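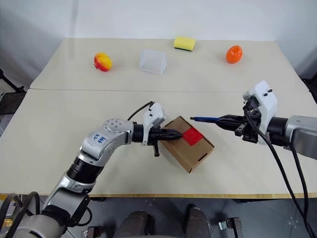 Toy fruit, a clear container and a kitchen sponge on the tables.

Skamden Family Room - progress report to the Baumgart Fund
Prepared by Reinaldo Tavares, 10/7/26

Opening hours
The family room is now open 29 hours a week. We added the early evening session in June, as set out in the grant agreement, and it has been used mostly by parents coming straight from work. The morning sessions remain the busiest. We can take up to 800 visits a quarter at the present staffing level and do not plan to go beyond that.

Staffing
Both part-time posts are filled. The second worker started later than planned because her checks were slow to come back, and the unspent wages have been carried over to the next quarter. All staff have done the first aid refresher.

Building
The back door has been rehung and now closes properly. The ramp on the Ero Street side is still waiting for a second quote - the first was well over budget. The landlord has agreed to pay for the gutter.

Spending
We are within budget on all lines except heating. The boiler service and a replacement valve came to more than we allowed for, and we ask to move the difference from the printing line, where there is money left.

Next quarter
- Start the 5 weekly cooking sessions with Vudetti Kitchen
- Get the ramp quote and send it to you for approval
- Replace 3 of the stair gates
- Send the parent survey out again, as few forms came back the first time

The receipts for the boiler work will follow by post.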